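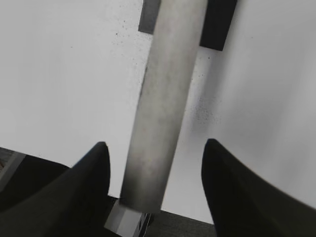 Osaze Ajayi wrote in to say that a white tabletop is the worst thing he ever put in a kitchen, that he wipes it after every meal and still finds little dark specks on it, and could we please do a page on small boards and white surfaces before he paints the whole thing brown.

Well, Osaze, don't paint it! I love a white table. You see every crumb on it, which is exactly what I want in the place where I cut fruit. So this page is about white tabletops and the little plastic cutting boards that live on them, and I have plenty to say about both.

Specks first

Most specks on a white table are dry. Toast dust, pepper, bits from the bottom of a grocery bag. If you go at them with a wet cloth you just push them around and they settle again a foot away, a bit smeared. Use a dry cloth or a soft brush first and sweep toward yourself, with your other hand cupped under the edge. Then do the damp wipe - one side of the cloth going out, the clean side coming back.

Look at the table from low down with the light behind it. I crouch until my eyes are level with the top (my knees complain) and every speck shows up.

If a speck stays put after the dry sweep, lay a warm wet cloth over it while you put the dishes away. Please don't pick at it with a knife. Scratches on a matte surface hold dirt forever, and I have one by the window from a beet that I will be looking at until I move.

Give the board one job

I keep a small board just for fruit, and it has made a huge difference. Before that I had one big board for everything, and there is nothing quite like a slice of melon that tastes of last night's onion. Plastic is perfect for fruit. It's light, it rinses in seconds, and you can lean it on the dish rack with the cups.

Go for a printed one if you find one you like. I used to think the cartoon boards were only for kids, but a picture on the board means everyone in the house knows which one it is. "Get the deer" is a lot quicker than "get the small one, no, the other small one, no, behind the tray." 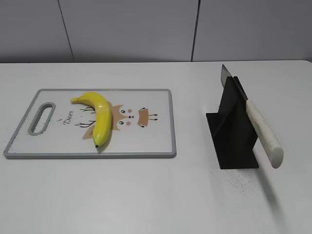

Deer board, banana, white table.

Bananas are what I'd start with if you're teaching a child to cut. They're soft, they don't need a sharp knife, and a plain butter knife goes straight through. Lay the banana down so it rests on its side, trim both ends, and slice it with the skin still on. The slices pop out of their rings and the fingers stay a lot cleaner. For a whole bunch of kids, do the ends yourself beforehand and let them take it from there.

A raised rim is worth having too. It won't stop a flood, but it slows down the juice from an orange or a peach long enough for you to reach for a cloth. And if the board has a handle hole, use it! A hook inside a cupboard door keeps the board off the counter and lets air get to both sides.

If your board slides when you cut, put a damp dishcloth under it, folded flat with no lumps. A wet paper towel does the job in a pinch. I do this even for bananas now, out of pure habit.

Looking after the print 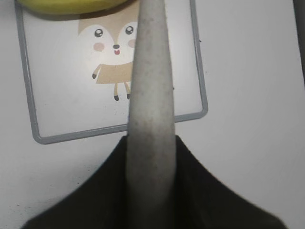
I wash mine by hand with dish soap and the soft side of the sponge, never the green scratchy side, and I go along the rim with an old toothbrush where the two surfaces meet. Fruit sugar collects there and turns gray if you let it. Check the label before you put any printed board in the dishwasher. Some are fine with it and some will come out with half a face.

For stains, make a paste of baking soda and water, spread it on thin and leave it while you eat breakfast. Rinse and see. Berries may need 2 rounds. Lemon juice helps with carrot, and so does a sunny windowsill, which I learned by forgetting a board on one all Saturday.

Do your real chopping on something else, with the good knife and your weight behind it. Cuts in plastic are hard to get clean, and once a board feels fuzzy under your fingertips I'd retire it. Mine go on to a second life under plant pots, or out to the workbench for glue and paint.

Stand boards up to dry, always. Flat on the table they trap water underneath, and then you get a damp rectangle on your nice white top and a smell you'll be blaming on the sponge for a week.

Next time, by reader request: drawer liners, and what to do about the ones that curl up at the corners.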